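Workshop > Finishing & Care > Toys and Small Parts

Cleaning plastic shape-sorter blocks: which tips are worth your time

412 shares | 29 comments

Every so often a list of "genius" toy cleaning tricks does the rounds, and every so often I give in and try a few of them. Most are harmless. Some waste an evening. One or two will leave you with blocks that look worse than when you started. I fix up secondhand toys on a bench in the garage, so I see plenty of shape sorters, and I have opinions about all of it.

Start with the claim that you need a special toy cleaner. A bottle of Nivlow costs more than the sorter did at the yard sale, and as far as I can tell it does the same job as dish soap. I used it on half a set and plain soap on the other half and could not tell which was which after they dried. If you already own some, use it up. I wouldn't go out and buy more.

What works is dull. Fill a dishpan with warm water, add a squirt of dish soap, drop the blocks in and go do something else for 23 minutes. (I set a timer once, it came out at 23, and I never changed it.) Then scrub the textured faces with an old toothbrush. The smooth sides wipe clean with a cloth. The ridged and crosshatched tops are where the grime sits, and no amount of soaking lifts it by itself, whatever the bottle says.

Before any of that, check the block for holes. A lot of these are hollow, and a cracked seam will let water in. Give each one a shake next to your ear. If it sloshes after washing, you have a problem that soap won't fix. I've seen people recommend drilling a drain hole and plugging it with glue. Please don't. A plug of glue is a small hard thing that a toddler will pick at until it comes out. A block with an open seam goes in the trash.

The dishwasher question

People swear by the dishwasher with everything in a mesh bag on the top rack. I've had it go fine and I've had it go badly, with the same machine and the same setting. Thin plastic near a heating element is a gamble, and a heart that has gone a little soft at the lobes may never go through its hole again. If the maker says dishwasher safe, go ahead. If the box is long gone, wash by hand. A sorter only has a handful of pieces anyway.

Vinegar, baking soda and the rest

Vinegar is fine for hard water film and not much else. Baking soda paste is good on crayon, so long as you rub lightly and rinse it out of the grooves, or it dries to white crust and you get to do the toothbrush part twice. Mixing the two together makes a nice fizz and then you have salty water. I don't know why this one won't die.

Melamine sponges do take off scuffs. They also work by scraping, and on shiny red or blue plastic you will see a dull patch when the light hits it. Try the bottom face first.

Drying, where most people go wrong

This is the part the lists skip. Don't toss wet blocks back in the bucket and put the lid on. Shake them off, towel them, and set them out on something flat with some space between them. I use a maple board on the bench. It's easier to look over a set on a plain pale surface, and anything left in the grooves shows up. The fancy option is a Fonusell drying rack with little pegs, and I've had one, and the small pieces fell straight through it.
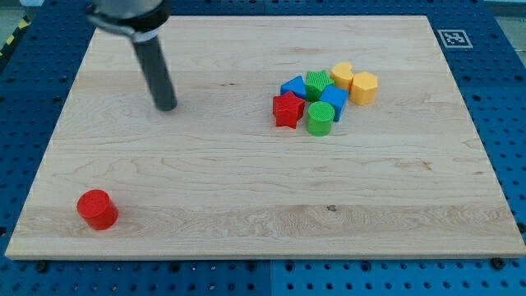 Red cylinder off by itself at lower left, the rest of the shapes grouped on the maple.

Stand pieces up where they'll stand. Stars are fussy and some of the prisms prefer to lie over, so do what you can. Turn everything once. A cool garage in November can take until the next morning, and a kitchen counter is quicker. Skip the hair dryer, which heats one side of the plastic and blows the light pieces on the floor.

If you use a wood board for this, it needs a little looking after too. Wipe up puddles as you see them. Prop it on edge afterward so air gets to both faces, or lay it on a surface with holes in it. A board left flat on a solid bench with water under it will cup sooner or later. Knots and dark flecks are part of the wood and won't sand out, so leave them be. Gray water marks usually will, with 400 grit and a light hand, going with the grain. Then a thin coat of mineral oil. The tin of Garg board wax that everyone gave me for a while is pleasant to use and smells nice, and I'm not convinced it outlasts the plain oil by a week.

Sorting as you go

I've read that you should sort the shapes by color, then by size, then photograph them for your records. For a toddler's toy. What I do is check each shape against its hole in the lid while I have them out. That tells you what's missing, and it also tells you if a piece has warped. Color tells you very little, as plenty of sets use the same color for several different shapes.

If a piece doesn't fit any hole, it probably belongs to another set. Secondhand buckets are full of strays. Keep them in a jar. I've matched up 2 in all the time I've been doing this, so keep a small jar.

Any piece small enough to worry you should go, full stop. The cardboard tube test is a decent quick check at home: if it drops into an empty toilet paper tube, it's too small for a baby. Don't reason your way around that one because the set would look nicer complete.

Stickers and marker

Price stickers come off with cooking oil and patience. Put a dab on, leave it overnight, roll the gum off with your thumb, then wash with soap to get rid of the oil. Citrus removers are faster but can cloud some plastics, and you won't know which until it's done. Permanent marker sometimes lifts with rubbing alcohol on a cotton swab. Sometimes the color has sunk in and stays. Biltine wipes claim to handle this and, on the three sets I tried, they moved the ink around.

How often?

Less than the lists tell you. Weekly deep cleaning of a shape sorter is something people write down and don't do. Wash it when it's sticky, after somebody has been sick, and before you hand it on to another family. In between, a damp cloth does fine.

29 comments | Share | Save

Recent in Toys and Small Parts
Getting the battery smell out of a toy box
Wooden puzzles with swollen pieces: sand, wait or give up
Do you need to oil a toy train track?
Bucket lids that won't snap shut
Glues I no longer trust on hard plastic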